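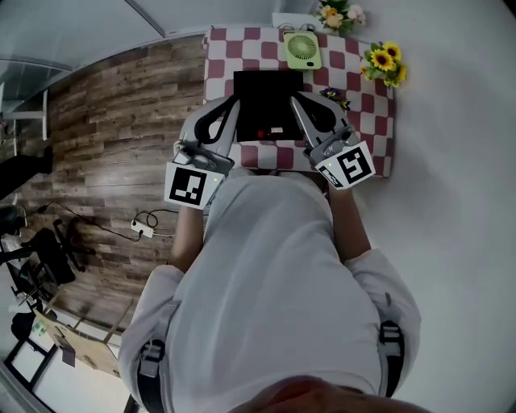 Home Kitchen Laundry Small Tables Seasonal Search

Small table, too much stuff. Quick tips, October batch.

Checkered cloth first. Red and white hides crumbs but shows every coffee ring, so blot right away, cold water, no rubbing. Shake it outside, not over the sink. Ask me about the drain.

Artificial sunflowers: dust gets in the dark centers. Hair dryer on cool, 2 minutes, held upside down over a trash bag. Leaves wipe down with a damp sock. Don't soak them, the stems rust inside. Mine are from Flelevora and the yellow has held up fine away from the window.

Fresh bouquet goes somewhere else, against the wall is good. Cut the stems, change water every 2 days. Pale flowers go brown at the edges fast if they're next to fruit.

Handheld fan. Grille slats collect fuzz like crazy. Dry toothbrush, then a cotton swab between each one. Switch it OFF first. Put it away charged halfway if you wont use it till summer.

Cables in a tangle on top of a box = most of us. Undo the whole pile once, it takes less time than you think. Bread bag clips as labels. Then coil each one loose, over-under, and velcro. I used the Beltley ties, they're okay, the cheap ones are the same thing.

Power strip on the floor: keep it off the walking path and run the cords along the baseboard. Mopping? Unplug and lift it. Wood-look floors hate standing water around there anyway.

Flat black trays show every fingerprint. Microfiber, drop of dish soap, dry with a second cloth. Loose petals and bits go in the tray while your cleaning, so they dont end up on the rug.

Whole table took me 46 minutes including the cables. Without cables maybe half that.

Next batch is Lins drawer dividers and what to do with lids.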